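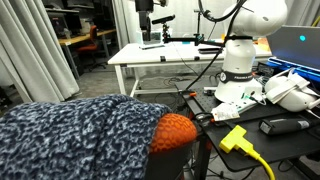 The chair, again

Quick one, kettle's on and I've got to be out by half four.

So the blanket has ended up living on the orange chair. It was meant to go on the sofa. It was meant to go on the sofa in July as well, when it was far too warm for a blanket anywhere, and I said then I'd sort it. Dark blue, flecked all over with pale bits, hides crumbs a treat. Prasetyo Nair (two doors down, lent me the big needles) reckons the wool was a Redodik one, I thought Rizvi. Lost the band so we'll never know. 200 stitches across and I swear I dropped half of them.

Things I've learnt about a blanket on a chair:

It slides. Every time. Fold it in half first, then over the top of the backrest, and let more hang down the back than the front. Still slides, but slower.

Don't tuck it down the sides. Looks lovely for a minute then you sit on it and the lot comes with you.

Orange and navy. Wouldn't have picked it. I like it now, sort of. My sister says it looks like a football scarf. 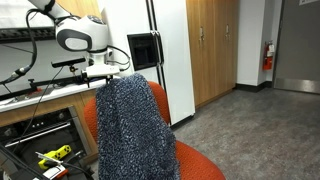 Emville

Digging this bit out of the old draft becuase it never got posted.

Kitchen day. White worktop, honey wood cupboards, black oven, and that chair parked in front of the lot where a normal person would have a stool. I like a chair in a kitchen. You can sit and wait for a loaf. The orange cheers up all that brown too.

Worktop rule is nothing gets put down on it that isn't for cooking. Lasted till lunch. Oven handle got a rub with vinegar and a soft cloth, then a dry one straight after or it streaks. The little round knobs are worse, cotton buds for those, and a podcast.

Bread was 600 grams of strong white, the Mekach recipe off the back of the old calendar, bit less salt than it says. Came out flat on one side. Ate it anyway. More butter.

Also wrote down that I'd finish the blanket edging "this week". Ha.

Right, back to now. The edging is done, finally. Plain, no tassels, I can't be doing with tassels near an oven. If the blanket's going to sit bunched up on the chair like a great lump then it may as well be a tidy lump round the outside. 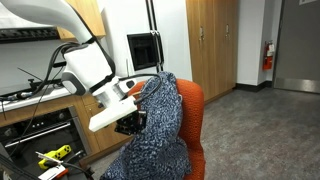 Washing it

Cool wash, wool setting, small squirt of the gentle stuff. NOT the spin at 1,000, I did that to a jumper once and it would of fitted a teapot. Lowest spin going. Roll it in a towel, press it, don't wring. Then flat on the airer for ages, turn it over when you remember.

Put it back on the chair when it's properly dry. Shake it first, out the back door, the fluff is unbelievable.

Chair itself just gets the hoover with the brush bit. Must look up whether you can use upholstery foam on it. If anyone knows, comments are open.

Kettle's boiled. Cushions next time, maybe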